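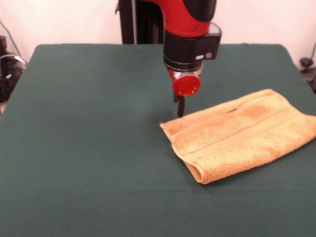 Household Linen and the Question of How Much to Keep

1 Mar 2024

The subject of household linen receives little attention on personal sites of this kind, and the present entry is intended to set down the practice that has been followed in this home since the move to Drornbridge. Several readers wrote after the earlier entry on pantry storage to ask whether the same method could be applied to towels, sheets and table linen. It can, with some changes.

The linen cupboard in the former house was large and was therefore never examined. Items were placed at the front and pushed back as others arrived. When the contents were packed for the move they filled nine cartons, a number that could not be defended for a household of two adults. The present cupboard has three shelves and a low ceiling, and a decision had to be made before the cartons were opened.

Setting a limit

The rule adopted was two bath towels and one hand towel for each person, with one full set held for guests. Bed linen was limited to two sets for each bed. Dish towels were set at 14, which some will regard as generous. They are changed daily in this kitchen and washed once a week, with a second week's supply held in the drawer.

Anything above the limit was sorted by condition. Sound items went to the spring collection at the parish hall, and worn terry cloth was cut into squares for cleaning. The pillowcases embroidered by a great-aunt were exempted and are kept in tissue on the top shelf. They are not used and will not be.

Washing and wear

Terry cloth is a looped fabric, and the loops do the work of drying. Fabric softener leaves a coating on them, and a towel treated with it over many months will move water about the skin without taking much of it up. Softener is no longer used in this household. A warm wash with a modest measure of detergent has been found sufficient, and towels are shaken well before they are hung.

The washing machine is a Novent, purchased secondhand and rather loud. Its towel program is long – 77 minutes – and the shorter mixed program has given results that cannot be told apart from it. Light colors have kept better than dark ones, although the dark blue pair bought from Cleltaneck has held its color longer than the price suggested it would.

Folding

Towels are folded lengthwise in thirds and then in half, with the fold facing outward on the shelf. The method takes account of the depth of the shelf and has no other merit. A deeper cupboard would allow a flat fold in quarters, which is quicker.
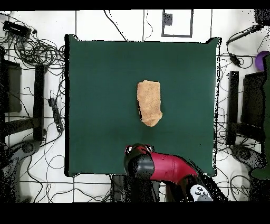
Matters still to be settled

Table linen has not yet been addressed. There are two long cloths from Onyshchenko that fit no table now owned, and opinion in the household is divided as to whether a larger table should be bought or the cloths cut down. The matter has been deferred until April, when the dining room is to be painted and everything must be taken out of the sideboard in any case.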